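House rules for a soft-fingered picker

I've been meaning to write up our rules ever since Obsa Habte asked me for them in April and I answered with a rambling phone call (sorry, Obsa!). We run a small plant-handling project at Peltirham, and most of what follows came out of arguments over tea with Lorenz Koller, who is far more patient than I am.

1. Write down the grip before you change it

Every grip setting goes in the notebook with the reason next to it. We're on entry 241 now, and I still go back to the early ones more often than you'd think, usually to find that I've already tried my latest bright idea.

2. Treat sheeting as part of the job

Leaves get all the attention, but pale, floppy material is just as awkward for a gripper, and it gets everywhere near the plants. We test with both in reach, at low speed, and one person keeps a hand by the stop button the whole time.

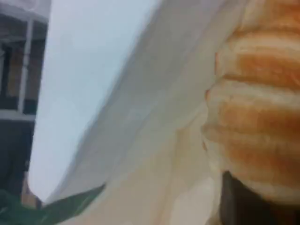

3. Look at the ridges

Soft orange fingers like ours pick up grit in the creases, so we wipe them at the start of each session and go over them properly every 200 grips. Lorenz wanted a longer gap and I wanted a shorter one, and we're still bickering about it. If you keep a similar routine with yours, do leave me a comment, I'd love to compare notes!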